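OK bus people, I rode the 209 end to end and I need to talk about it. Thread!

1/ The 209 runs from Prendthorpe station out to Trenard, right at the top of the valley. I've lived here six years and never gone past the hospital stop. What was I DOING with my life

2/ Sat upstairs, front left. If you take one thing from this thread, make it front left. The river is on that side for nearly the whole trip and the morning sun stays behind you.

3/ First stretch is all garden centers and roundabouts, I won't pretend otherwise. Bring a snack. Then you come over the hill at Tan and the whole valley just opens up in front of the window. I said "oh wow" out loud, alone, on a bus.

4/ Tan has a tiny bakery across from the stop. Cheese and leek roll the size of my shoe. There's time to get off, buy one and catch the next bus if you go before lunch (after lunch the gap gets long, more on that below).

5/ Past Tan the road gets narrow and the driver does this beautiful slow dance with every tractor coming down. Two reverses, one very tight stone bridge, zero fuss. Bus drivers on rural routes deserve statues.

6/ Trenard itself: a church, a pub, a ford with ducks in it, and a footpath up to the old quarry. I did the footpath. Steep! Good views from the second gate, so you can stop there if your knees are like mine.

7/ Coming back I changed onto the 348 at the crossroads, which takes the low road through the orchards. Totally different ride, all apple trees and little brick farm shops. I'd do this one again in May for the blossom.

8/ Now the boring but useful part. The 209 and the 348 only connect well twice in the afternoon. Miss the second one and you're standing at a crossroads with a hedge for company. Check before you leave and then check the footnotes - school days and school holidays run differently.

9/ And yes, I still like my tables on paper. Apps are great for "where is my bus right now" but terrible for "what could I do with a whole day."
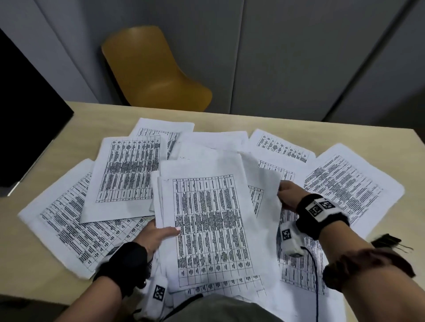 Tiny print, many columns. My idea of a good evening.

10/ Next up is the 200, which goes out to the coast by way of Wada. Anyone ridden it lately? Is it still a double decker in July? And which side should I sit on??

11/ Adding this since a few of you asked: the day ticket covers both routes, and you can buy it from the driver. Dogs ride free. I met three of them and they were all excellent.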